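Home and Garden Talk > Small Spaces > Dividers, Screens and Curtains

Folding screen to hide the kitchen end of a studio – woven or solid?

Page 1 of 1

kettle_on_low
Posted 18/03/2018
Posts: 14

Hi all, long time reader, not much of a poster. I'm in a 377 square foot studio and the kitchen end is driving me up the wall. It isn't dirty, it's just always THERE. I sit down to eat and I'm looking straight at the dish rack and the recycling. I lie in bed and I'm looking at the toaster.

I want a folding screen between the dining table and the rest. I've narrowed it down to two. One is the Kullel, which is a woven one, pale, with a light wood frame. The other is the Valderrama, painted solid panels, off-white. The Valderrama is a good bit more money but I've seen it in the store and it feels like a piece of furniture. The Kullel I've only seen online.

Questions I guess are: does woven let too much light through, does it collect grease if it's near a stove, and do they fall over? I have a cat who leans on things.

mudroom_maven
Senior member
Posts: 564

Solid, every time. I had a woven screen for three years in my old place and it was a dust magnet. You can't wipe it. You can vacuum it with the brush attachment and feel like you did something, but hold a flashlight to it sideways and you'll see. Near a stove I wouldn't even consider it. Grease plus dust plus fiber equals a color you did not pay for.

Painted panels, damp cloth, done in two minutes.

tallboy_and_co
Posts: 377

I'm going to disagree with mudroom here (hi mudroom, we do this every spring). In a small place a solid screen is a wall. You've just cut your room in half and made both halves dark. I put one up in a room with a single window and took it down the same week. The woven ones glow a little when the sun is behind them and the whole place feels lighter for it.

How far is the screen from the stove, kettle? That's what matters. If it's right up against it then yes, listen to mudroom. If there's a table in between you're fine.

mudroom_maven
Senior member

"Fine" until you fry something.

tallboy_and_co

I fry plenty!

kettle_on_low

Ha, ok. It would be on the far side of the table from where I sit, so there's a counter, a walking gap, then the screen, then the table. I don't fry much. Mostly I make soup and burn toast.

Window is on my side, so the light would be falling on the front of it and not coming through from behind. Does that change anything?

tallboy_and_co

A bit. You lose the glow. You still get the texture, though, which I'd take over a flat painted panel any day. Flat panels in full daylight show every scuff, and you'll be pushing chairs into it whether you mean to or not.

pinhook_road
Posts: 20

Can I ask what you two are doing about feet? I have the Prosarar (four panels, rattan-look, I think they stopped making it) and it wobbles on my floor because the floor slopes toward the bathroom. I've got folded cardboard under two of the corners and it looks terrible.

mudroom_maven
Senior member

Felt pads in different thicknesses. Buy the sheet and cut it yourself. Stack two where it's low. And don't open the panels out flat, ever, they need the zigzag or they'll go over. People flatten them to cover more width and then they come on here and say it fell on the dog.

pinhook_road

I have definitely flattened it. Thank you, no dog was hurt.

oatmeal_linen
Posts: 564

Ooh, my subject! I've had a woven one behind my dining table for a good while now and I love it so much I've bored all my friends about it. Pale weave, little brown flecks running through it in rows, light wood strips around each panel, tiny brass-coloured hinges. I went back and forth on the solid kind too and I'm so glad I didn't, because the pattern does a lot of work. A plain white screen behind a table looks like a doctor's office (sorry mudroom!), and the little brown bits warm it right up.

On cleaning – I'll give mudroom half a point. It does hold dust. I do mine with a dry paintbrush, a wide soft one, top to bottom, and then vacuum the floor. Takes me as long as one side of a record. Never use a wet cloth on it. I did that once on one panel and it went slightly wavy for a few days and I was sick about it. It settled down, thank goodness.

Kettle, the other thing I'd say is think about the table at the same time as the screen, because they're going to be seen together forever. I had a white tablecloth at first and the whole corner washed out, like eating inside an envelope. I swapped it for a dark teal and suddenly the screen looked expensive. Dark cloth, pale screen. Anything you put down on it stands out too, plates especially, white or cream on that blue is so pretty. The bad news is everything ELSE stands out as well, so the bottle of water and the box of wrap and whatever spoon you forgot about are all sitting there on display.

mudroom_maven
Senior member

I'll take the half point.

kettle_on_low

Oatmeal, this is so helpful, thank you. Do you have a picture? I'm struggling to imagine teal with the woven, my brain keeps giving me "beach restaurant". Also how do you bend it around the table? Mine's a rectangle and I can't work out if it should run straight behind or wrap around.

oatmeal_linen

Yes of course! And wrap it, wrap it, wrap it.

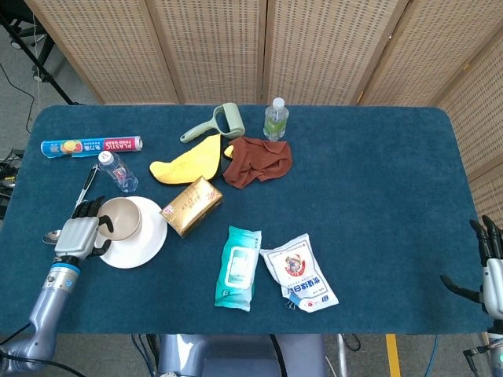 So the trick with a rectangular table is to let the middle panels run along the back and bring the last one forward down the side, so you get a sort of nook. It's much steadier like that too, because the corner does the bracing for you, and you can get away with a gentler zigzag along the back than mudroom would allow. It also hides more kitchen per panel, if the kitchen's off to one side the way mine is. And rounded corners on a table help more than you'd think. I had a square one before and it kept catching the weave every time I pulled the cloth straight.

The cloth is just fabric off the bolt from a remnant place, by the way, I hemmed it badly and you can't tell from standing height. I wouldn't buy a proper tablecloth for a table I also use for wrapping leftovers and sorting the mail.

kettle_on_low

OH. Ok, that is not beach restaurant at all. I get it now. The blue really does make the screen look paler, doesn't it. And I wouldn't have thought of bringing a panel down the side, I'd been drawing it as a straight line on graph paper like a fence.

I think I'm going Kullel. Sorry mudroom.

mudroom_maven
Senior member

No apology needed, it looks nice. I still want to hear from you in a year with a flashlight.

One serious point, check the hinges when it arrives. The cheap ones come with short screws that strip out of softwood if you move the screen a lot. If you're going to fold it away for guests, swap them for slightly longer ones on day one. Slightly. Measure the strip first or you'll come out the other side.

tallboy_and_co

Seconding the screws, and we agree on so little that you should probably frame this.

Also if you're tempted by the Stelport because it's cheaper, the weave on that is glued on one side only. The back is just raw frame and staples. No good if you ever look at it from the kitchen.

kettle_on_low

I was a little tempted by the Stelport, so thanks for that. And I'd be seeing the back every time I make coffee.

What about the cat, though? None of you have said anything about the cat.

pinhook_road

Mine ignored it for a month and then climbed it. I put a plant stand on the far side of the corner and she goes up that now. There are a few snags near the bottom of one panel. I turned that one to face the wall.

oatmeal_linen

No cat here, so I can't help! My sister has one and a woven laundry hamper and I'll only say the hamper has seen better days. Could you put something scratchy next to it to draw her off? A sisal post or something in the same kind of color?

mudroom_maven
Senior member

Cats don't scratch painted panels. Just putting it out there.

tallboy_and_co

She can't help herself.

kettle_on_low

Lol. Right, I've measured again and the five panel Kullel fits with one brought down the side, so long as I shift the table toward the window by the width of my hand. Getting a scratching post at the same time. Oatmeal, last question I promise – how much gap do you leave between the table and the screen at the back? I don't need to get a chair in there, I only sit on the window side and the one end.

oatmeal_linen

Just enough to get my arm down and pick up whatever's rolled off! Push the table in, then pull it back until the cloth hangs free and isn't rubbing. If the cloth touches, it'll drag on the weave whenever you wipe the table. Come back and show us when it's up, please, I want to see what color cloth you go with.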